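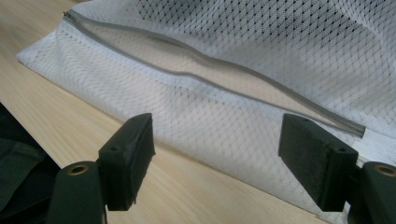
Up at 5.20 and did the last of the small washing before the water went off. Gertraud Bachmann wants the room in Clondoreo by noon tomorrow, so everything has to be dry and packed tonight. The mesh bag is on the table with its zip partly open, and that is where the socks and tights will go once they come off the line. I paid over 10 for it in Jonenville and thought it dear, but it has kept the straps from knotting round everything else. The slider still runs. The last bag lost its slider in March and I had to pin it.

Walked to Hauser after breakfast for soap and string. They had no string. Came back by the lower road, slower but flat, and my knee was the better for it.

Wrote to Stuvau about the deposit. They say 800 and I say 359 – I have the letter somewhere, probably in the blue folder, and must find it before I ring.

Jumpers still to fold. I shall leave the heavy coat out and wear it on the train. Gertraud came up at four with a loaf and stayed 20 minutes. She would like the curtains taken down too. Will do them after supper.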